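Jirninik (training program)

Jirninik is a training program for health care assistants who look after people in their own homes. I worked through it myself before I started keeping this article up to date, so you'll have to forgive me if I wander into the bits I liked best (and the one or two I didn't). It's run by Pleltura, a small training outfit, together with two home care agencies, Lis and Jasta.

Background

Before Jirninik, Lis and Jasta each trained their own new people, and the two courses hardly matched. I came up through the Lis one, which was mostly a binder and a long day of following somebody else from house to house. Jasta had more classroom time but very little practice. When people moved from one agency to the other, and plenty of us did, they had to start over from scratch!

Hubert Olszewski, a nurse who had been teaching at Pleltura, wrote the first outline of a shared course. His idea was pretty simple: write down what a new assistant has to be able to do alone on a visit, then teach that and check it. The first group started in November, and I was in the second one.

How the course works

There are 11 units. You can take most of them in any order you like, but the first 2 (hand washing and safe lifting) have to be signed off before you set foot in a client's home. The rest cover meals and swallowing, skin care, memory loss, medication reminders, talking with families, writing notes, bedding and clothing, falls, and care near the end of life.

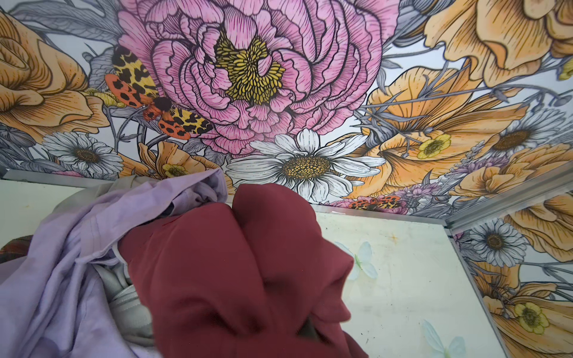
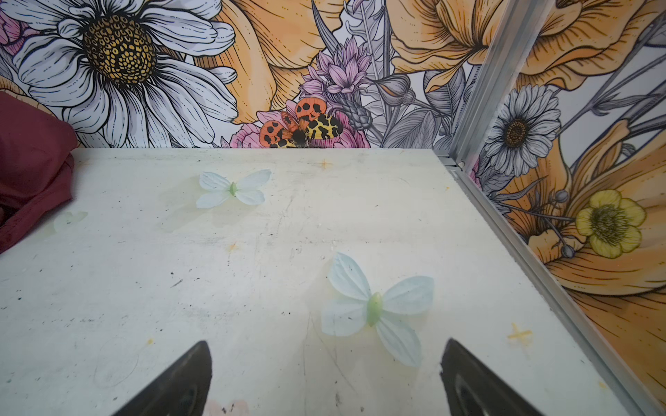
Each unit has some reading, a practice session, and then a supervised visit where a mentor watches and mostly keeps quiet. The quiet part threw me at first. You finish helping someone out of a chair, you look over, and your mentor is just writing! But you do talk it all through afterward, usually in the car, and I learned more in those talks than I did from the reading.

Mentors

Mentors are working assistants from Lis or Jasta with at least 5 years on the job. They get paid for their mentoring hours, which wasn't the case under the old setup, and they go to a short class on giving feedback. You keep the same mentor all the way through unless one of you asks to switch. I asked once, over scheduling, and it was no big deal.

Uptake

As of 28 September 2016, 362 people had finished the whole program. That number leaves out anyone who only did single units, as a fair few family caregivers have done. Both agencies accept the certificate, so moving between them no longer means repeating your training.

Criticism

The note-writing unit gets the most complaints, and I'm with the complainers on this one. It was written around the paper forms Jasta used, and those of us from Lis had to learn a layout we never saw again. Olszewski has rewritten parts of it, with shorter sample notes and less about which box goes where. Night workers have also pointed out that practice sessions are nearly all held in the morning, right when they'd like to be asleep. Pleltura has added an evening session for the lifting unit, but the other units still run on the old timetable.

See also

Home care
Mentoring in health care
Safe lifting and moving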